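Review: The Fellell 1,000-Piece Model Fairground Kit

Reviewed by Parvathi Nambiar for the Lekadlow Amusement Heritage Society

The Fellell kit reproduces in miniature a traveling fair of the early 1960s, with a carousel, a helter-skelter, a chair swing and a short midway of game stalls. It is sold to adult hobbyists and to museums that want a working display for the entrance hall. The Society purchased one kit at full price and built it over the month of November. The manufacturer had no part in this review.

Contents and Instructions

The box holds 1,000 parts, sorted into numbered bags, and a printed manual of 235 steps. The numbering of the bags follows the manual closely until the carousel canopy, where bags 14 and 15 must be opened together. The manual does not mention this. Diagrams are large and clear, and the text has been edited with care, although the wiring pages use a smaller typeface that several members found difficult to read.
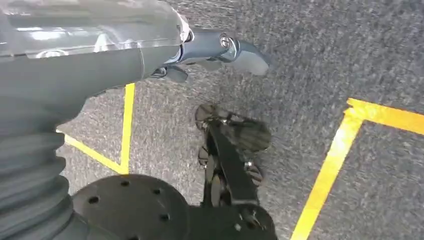 Assembly

The carousel is the best part of the kit. Its 24 horses are molded in three poses, and the crank that raises and lowers them runs smoothly once the center pole has been seated correctly. Builders should test the rotation before fixing the rounding boards, as the pole cannot be reached afterward.

The helter-skelter is less satisfactory. The slide is supplied in six curved sections, and two of ours did not meet cleanly. Light sanding corrected the fault. The chair swing went together in a single evening and needed no adjustment.

Historical Accuracy

Fellell states that the stalls are based on the Sisay Pleasure Grounds, and the striped awnings and lettered fascias agree well with the postcards in our own collection. The ticket booth is a later style and looks out of place beside the carousel. Members who wish to replace it may prefer the booth sold separately by Nullano, which matches in scale – though its paint is a noticeably warmer cream.

Storage and Display

The finished fairground needs a level surface and a dust cover, neither of which is supplied. The rides lift off the baseboard and may be packed individually. We recommend lidded bins for the stalls and figures, with the canopy stored flat.

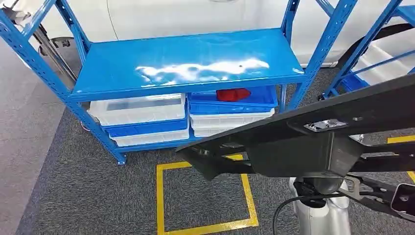
Stacked storage bins on blue metal shelving.

Recommendation

The kit is recommended for experienced builders and for small museums with staff time to spare. The first production run was limited to 2,000 boxes. Replacement parts may be ordered by quoting the bag number, and our request for a spare canopy strut was answered within the week.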